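February, late, feet up at last

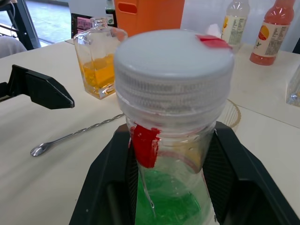

Green stuff in the shaker, long spoon on the table.

Right, quick one before I fall asleep. Drinks table for Fathima's do. Said I'd sort it, so I sorted it, mostly. In at half four, Dong-hyun already there with the boxes and no key to the inner door. Stood in the corridor eating his crisps till Thenmozhi came down.

Wiped the table twice. Pale top, shows everything. Lime was the first thing on it, naturally.

The plastic shaker came out again. Wanted the steel one from home but Tanvir's still got it, has had it since his birthday, must text him. The plastic's scuffed to bits but you can see what you've got in there and if it goes on the floor who cares. Red tape still on the lid and another lump of it under the neck. Keep meaning to peel that off. Keep not doing it. Lid needs a proper twist or it weeps down your sleeve, learnt that at Akanda with a white shirt on.

Green one first. Melon syrup, lime, mint, drop of colouring (too much colouring). Gayan had a taste and said mouthwash, then had another, so. Added more lime. Better. Added more again, worse. Ended up with 40 of syrup to 75 of lime and topped it up with soda in the glass. WRITE THAT DOWN PROPERLY somewhere that isn't here.

Put the yellow in the square decanter. Mum's, the heavy one, nearly didn't bring it. Ginger and apple, no alcohol, for Thenmozhi and the drivers. Looked lovely under the lights and I was a bit smug about it. Went faster than the green, which stung slightly.

Pink card in the little black stand. Fathima did the wording, very small, you'd want to be nose to it. Told her bigger next time. She said people should come closer and be sociable. Fine.

Orange tub stayed at the back with the handle slot facing out so I could grab it in a hurry. Did grab it in a hurry. Twice. Didn't want it in the middle of everything but there's no shelf at that end and the floor was all coats by six.

Bar spoon, the twisty one. Spent the whole evening losing it. On the table, under a tea towel, in Dong-hyun's top pocket at one point. Want a hook or a jar for it. A jar. There's an empty coffee jar at home, that'll do.

Ice: not enough. Never is. Gayan went out for two more bags and was gone ages, came back with one bag and a lasagne.

People came, people drank, Fathima did her speech and cried at the bit about her aunt, then I did as well, had to pretend I was looking for the spoon (I was also looking for the spoon). Tanvir turned up at nine without my shaker. Lots of "oh was I meant to bring it". Yes Tanvir.

Packing up was quick, all hands. Glasses in the dishwasher, decanter wrapped in my scarf and carried home on my lap on the bus like a cat. Sticky to the elbow. Lime in a papercut.

For next time
- double the ice, then a bit more
- less colouring!!
- bigger writing on the card
- jar for spoon
- get steel shaker off T
- more of the ginger one, definately
- other shoes

Fathima's messaged to ask if I'd do her cousin's in the summer. Said maybe. Will say yes, obviosly. Bed. Haven't even washed the shaker, it's in the sink with hot water in it, tomorrow's problem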